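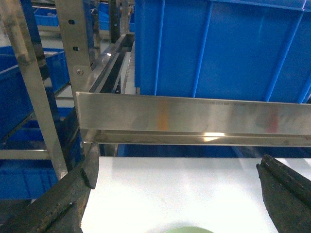 Posted by Demwood Cell Support | Filed under: Bin-picking cells, Maintenance | Updated August

Bin Rack Cell: Setup and Care FAQ

These answers cover the Ballurero bin rack cell with the two-finger gripper and wrist camera, as installed at Whitcombe and Gurkbridge. Sites with the suction head should use the other sheet.

Which bins can go in the rack?

Blue plastic bins with ribbed walls only. The fingers are taught on that profile. Smooth-walled bins of the same outside size will slide into the rails, but the approach heights are wrong for them and the cell will log a reach error.

How do I seat a bin?

Push it back along the side guides until it stops. The front wall should sit square to the crossbar. If one corner stands forward, pull the bin out and start again. Do not knock it in with the heel of your hand while the arm is powered.

The camera loses the rack edge in the afternoon. What is wrong?

Usually glare. The crossbar and the lip below it are polished stainless steel and throw back a hard white highlight under bright light. Bin color also shows up in the metal, as does anyone standing nearby in a bright vest. Lower the exposure one step in the vision menu and run the edge check again. If it still fails, tilt the overhead lamp toward the wall. Do not paint or tape the bar – the edge finder needs bare metal.

How often should the rack be wiped down?

Once per week, Sunday shift at Whitcombe. Use a dry lint-free cloth on the crossbar, the lower lip and the uprights. Smudges on the white work surface matter less, but clear them at the same time. No solvent on the bins.

Do the perforated uprights need hardware in every hole?

No. The open round holes are for changing shelf height. Only the screws near the crossbar joints carry load. Check those by hand with a driver every 400 cycles for the first week, then at each finger change.

I moved a shelf by one hole. Do I have to re-teach everything?

You have to re-teach that level and the one below it. The lower level needs it because the clearance above the bins has changed. Levels above are not affected unless the upright was loosened.

When do the finger pads need to be replaced?

At 4000 cycles, or sooner if a bin slips during the lift test. Scuffs and worn edges on the black surface are normal and do not count as a fault. A split in the pad does, and so does any pad that rocks when pressed. Replace both at once. The order code for the pair is 2541.

What position should the fingers be in when I inspect the rack?

Open, with the arm held below the shelf edge. From there the wrist view takes in the crossbar, the end of the upright and one side guide, enough to judge whether the level is straight. Lock out the cell before you reach in.

Can I leave things on the work surface under the rack?

Keep the marked pick area clear during a run. Cups, lids and other round containers may stay only if they are part of the loaded job.

How long does a full setup check take?

Roughly 10 minutes with the rack loaded. Allow more after a shelf move.

The cell stops with "guide not found" on one bin only.

Take the bin out and look along the inner rail. Dust builds up in the dark part of the channel, toward the back. Vacuum it, reseat the bin and clear the fault from the pendant. If the fault comes back on the same level, send Demwood the log and a wrist camera still.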